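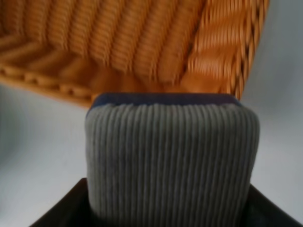
Week 5 handout: Good habits at the arm bench
08/08/2018
By Ferenc Lengyel, Nandthorpe evening course in practical automation

Okay, so last week we got through the big safety standards in one sitting and I could see a few of you fading by the second hour. Fair enough! Those documents are written for factory cells with fences and light curtains, and what you get in this course is a small arm on a table with some groceries and bathroom stuff in front of it. I still want you to have read them. But this handout is the bench version, the things I want you to do without thinking by the time we reach the project in November.

Bring it with you. I don't mind if it gets coffee on it.

1. Before the power goes on

Walk up to the table and look at it from above, then from the side. You want to know where everything is before the arm does anything. Set the objects down with real gaps between them – a hand's width is a decent start, more if the thing is round. Fruit rolls. Cubes don't, but they turn under a finger that comes down a little off center, and then your grasp angle is wrong and you spend ten minutes blaming the code.

Check the stop button. I mean press it, watch the drives drop out, and reset it. Haruto Amano, who taught this course before me, used to fail people on the spot for skipping that, and I thought he was being harsh until I inherited the class. I won't fail you, but I will send you back to the start of the checklist, and I'll do it loudly.

Tie back hair, take off lanyards, push up sleeves. Same as the drill press.

2. Speed

First run of any new program is at 22 percent speed. I know it's an odd number. It's the setting we settled on at Jullby, where I worked before, and it's slow enough that a person standing at the button can react and quick enough that you don't fall asleep. After one clean pass you can go up to 85. Leave it there for the rest of the session, please. Full speed is for me to sign off on, and in this room I hardly ever do.

If you change anything (a waypoint, the gripper width, the object, even the table height) it counts as a new program and you go back to 22. People argue with me about this every term. A changed waypoint can send an elbow through a path that it has never taken before, and the first you'll know of it is the noise.
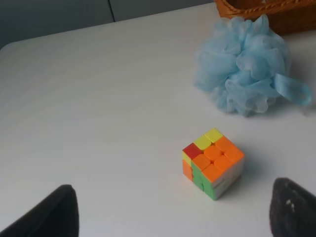
3. Opening, closing, and how hard

Open wide on the approach, and then come down straight. A lot of beginners try to save time by opening the fingers just a bit more than the object needs, and it works fine right up to the moment the object is a little to one side. Then a fingertip lands on top of it and the arm keeps pushing.

Write down the closing force for each object in the log sheet. A hard plastic puzzle cube and a mesh bath pouf don't want the same number, and neither one wants the number you used on the apple. Start low. If it slips, go up one step and try again, and note that too. The failed tries are the most useful lines in the whole log, so don't tidy them away before you hand it in!

Soft things are their own headache. Mesh squashes, and the fingers can close much further than you planned before they feel anything. For those, set a limit on finger position as well as on force. You need both.

4. Cables

I could do a whole evening on cables. The rule I give you is that you move the arm by hand or in slow jog to the far corners of its reach and watch the slack the whole way. It shouldn't go tight, it shouldn't catch on a joint, and you want to know exactly where the loops hang when the wrist is low. A loop near the tabletop can sweep things along with it or snag on something with a handle or a rim.
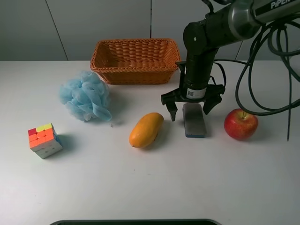 So do the cable check with the objects in place, since a clear table tells you very little about what a loop will brush against. If you don't like what you see, stop and fix the routing. Don't hold the cable out of the way with your hand while somebody else runs the program. I've seen it done and I've been the one doing it, many years ago in Miyazaki, and I was lucky.

5. Who does what

Two people per bench, always. One runs the program and one has the stop button and does nothing else. No phone, no notes. Swap every few runs or the button person drifts off.

Say it out loud before you start: "running." Wait for the other person to say "clear." It feels silly for the first evening and then you stop noticing.

Hands stay off the table while the drives are on. If an object tips over, you stop, reset, reach in, put it back, step away, and say the words again. Yes, every time.

6. Reading the wrist view 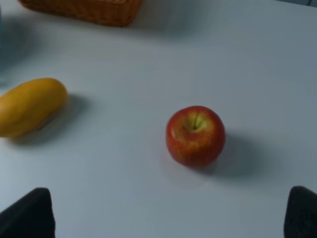 When you line up a grasp on the monitor, check that the target sits between the two fingers, and then look at the neighbors. A finger that's clear now might not be clear once it's lower, and the wrist camera is bad at telling you height. I like to have the side view open next to it. If the two views seem to disagree, trust neither and go and look with your own eyes (drives off, see section 5).

Objects at the border of the picture are the ones that get bumped. You only see part of them, so you guess at the rest, and the guess is usually too small.

7. Paperwork, sorry

Every session gets a log sheet with both names, the program version, speeds used, forces used, and anything odd. Save the log in the Jellel folder under your bench number. The reading for next week is handout 6 plus your own logs from tonight. Bring one run that went wrong and be ready to talk us through it – five minutes is plenty.

Room 176 is open the hour before class if you want extra bench time, but the two-person rule still applies then too.

Questions: Ferenc Lengyel, Nandthorpe evening courses, extension 289 | © 2018 Nandthorpe evening courses | Back to top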